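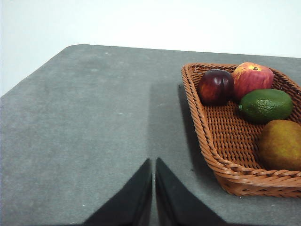 Durnden Library to Reopen Its Matton Street Branch in August

Home | News | Branches | Hours | Events | Contact

Last updated: Monday, 9:40 a.m.

August — By the Durnden Library Press Office

DURNDEN — The Matton Street branch of the Durnden Library will open its doors again in August after an 11-week closure for repairs and interior work. The branch will keep the same phone number, the same book drop and the same entrance on Matton Street. Opening hours will be longer than before on three days of the week.

The closure was planned after an inspection found that the roof over the children's section needed to be replaced. The library used the same period to rewire the reading room, put in new heating controls and rebuild the public restrooms, which dated from the original building. Roof work was carried out by Tsakiris Roofing. The interior work was done by Plolon Building Services.

"We knew the roof could not wait another winter, and it made sense to close once and do the rest at the same time," the library said in a statement. "Readers have been patient with the temporary counter, and we thank them for it."

What has changed

The reading room now has 32 seats with a power outlet within reach. Before the work there were eight. The long bench under the north windows has been kept and repaired. Newspapers and magazines have moved from the hallway to the back of the reading room, where the light is better in the afternoon.

The children's section is in the same place. Its shelves have been lowered so that younger readers can reach the top row, and the picture books are now sorted by subject as well as by author. Staff will be on hand during the first month to help families who are used to the old order.

Two small study rooms have been added in what used to be a storage area. Each one can be booked for up to two hours a day with a library card. Bookings can be made at the front desk, by phone or through the online catalog. There is no charge. A room that has not been claimed 15 minutes after the start of a booking will be given to the next person waiting.

The local history collection has been cleaned, relabeled and returned to the upper floor. It holds 2513 items, most of them maps, town directories and photographs given by Durnden families over the years. The collection may be used in the building by anyone. Items do not leave the upper floor. Visitors who wish to see the larger maps should call a day ahead so that staff can bring them out of the flat drawers.

Books and returns

Loans made before the closure were extended automatically and no late fees were charged while the branch was shut. Those loans are now due two weeks after reopening day. Readers who are not sure what they have out can check the online catalog or ask at any branch.

Holds that were sent to the main library during the closure will stay there until they are picked up. New holds can be sent to Matton Street from reopening day onward.

The book drop beside the entrance has been emptied and unlocked, and it can be used now. Please do not leave donated books in it. Donations of books in good condition will be accepted at the front desk again in the fall, once the sorting room is finished.

Hours and programs

The branch will open at 9 a.m. on weekdays and 10 a.m. on Saturdays. It will stay open until 8 p.m. on Tuesdays, Wednesdays and Thursdays — an hour later than before. It remains closed on Sundays.

Story time returns in the first week, with one session in the morning and one after school. The beginners' English conversation group, which met at the main library during the closure, will move back to Matton Street and will now use the larger of the two study rooms. The evening book group restarts in the fall. Its reading list is posted at the front desk and on the library website.

Tax and benefits help sessions will stay at the main library for the rest of the year.

Getting there

The number 89 bus stops across from the entrance. The parking lot behind the building has been resurfaced, and the two accessible spaces are now next to the ramp. The ramp itself has a new handrail and a lower grade at the sidewalk. Bicycle racks have been moved from the side alley to the front.

Visitors should note that the side door is now a fire exit only. Strollers and wheelchairs should use the front entrance, where the doors open automatically.

Remaining work

A small amount of work will continue after the branch opens. The sorting room is still to be painted, and the clock over the front desk is out for repair. Some noise is expected on weekday mornings before 11 a.m. Study rooms and the upper floor should not be affected.

Library cards from any Durnden branch are valid at Matton Street. New cards can be issued at the front desk during opening hours to anyone who lives, works or attends school in Durnden. Applicants should bring one document showing a current address.

Media inquiries may be sent to the Durnden Library Press Office, which can arrange visits to the branch on weekday mornings before reopening.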